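Skernum Ripple Wall Cups, Sleeve of 53: Do They Earn the Extra Money?

Posted November 20, 2018

I don't trust a paper cup that comes with a story. The Skernum box has one printed down the side, all about ridges and trapped air and how you will never need a second cup or a cardboard sleeve again. I have been buying plain single wall cups from Mallolitz since May, by the case of 1000, and they are fine. They are also thin, so people at our coffee table take two and wear them one inside the other. That habit is the whole case for a better cup, and it is what I wanted to test.

First, the count. Why 53? Every other brand sells in round numbers, and an odd sleeve makes it a pain to compare prices. I did the math anyway, and one Skernum costs a little more than two of the plain ones. So even if every single guest doubles up, the fancy cup still loses on price. Most guests don't double up for iced tea or water.

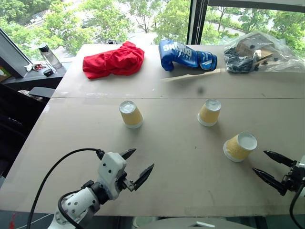 Heat is where the ridges are supposed to pay off, and I'll give them some credit. With coffee straight from the urn I could hold a Skernum comfortably right away. A plain cup had me switching hands. Two plain cups together came out about even with the Skernum, maybe a touch warmer at the seam. With tea made from boiling water all three were too hot for me, so the "any drink, any temperature" line on the box is just talk.

The rim is good. It's rolled tight and it didn't go soft over a long, slow cup of coffee, which is my main complaint with the Amadi cups I tried before these. The bottom seam held overnight with cold water in it. With coffee left to stand, one cup out of 3 had a damp ring under it in the morning. Who leaves coffee out overnight? Anyone who has cleaned up after a meeting knows the answer.
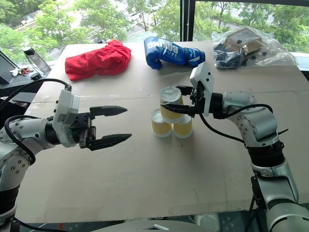
Storage is my real gripe. Ridged walls don't nest as deep as smooth ones, so a sleeve of these takes up far more shelf than you'd expect. They also grip each other. I kept pulling off two when I wanted one, and at those prices that stings. A twist helps, but guests don't know to twist.

Lids are sold separately. The Skernum lid fits snugly, and the Lutska lids I already had went on with a push but popped up on one side when I squeezed. If you have a closet full of Lutska lids, try one before you order.

As for the claim that they're "made to be composted," the box doesn't say where or by whom, and our pickup won't take lined cups of any kind. Mine went in the trash.

I'd buy them again for a small group that drinks mostly coffee. For a big crowd I'm sticking with the plain case from Mallolitz, and people can go on taking two.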